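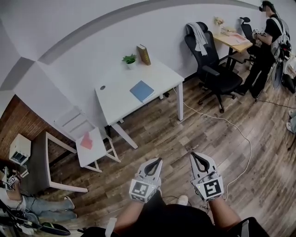 Stitcombe Adult School Gets Its Evening Classes Back, Minus the Parking

June 14, 2001

The Stitcombe Adult School will reopen its evening program this fall after the district board voted 4 to 2 on Tuesday night to pay for it, ending a standoff that began in March over who was supposed to lock the building.

The program offers English, bookkeeping and high school equivalency courses to working adults. It will run four nights a week at the Lernach Street annex, which has 100 desks, most of them built for seventh graders.

"We've asked for adult chairs," said Yamuna Iyengar, the school's director. "We've been asking for a while. I have a folder."

The board set aside $4000 for textbooks and told the school to find the rest itself. Flastex, the packaging plant on Murthy Road, has agreed to let employees leave 6 minutes early on class nights. The plant's personnel manager, Nipon Onsri, called the offer generous. The walk to the annex takes 20.

Parking remains unsettled. The annex lot closes at 6 p.m., and classes start at 6:30. Board member Tiburcio Zamudio, who voted no, suggested that students carpool, then conceded that a carpool would also need to be parked.

Indira Namboodiri, who finished the bookkeeping course last year, spoke for the program during public comment and used part of her time to point out an addition error on page 4 of the board's budget. It was corrected before the vote.

Registration opens in August at the front office, weekdays from 9 to 3, when most of the students are at work.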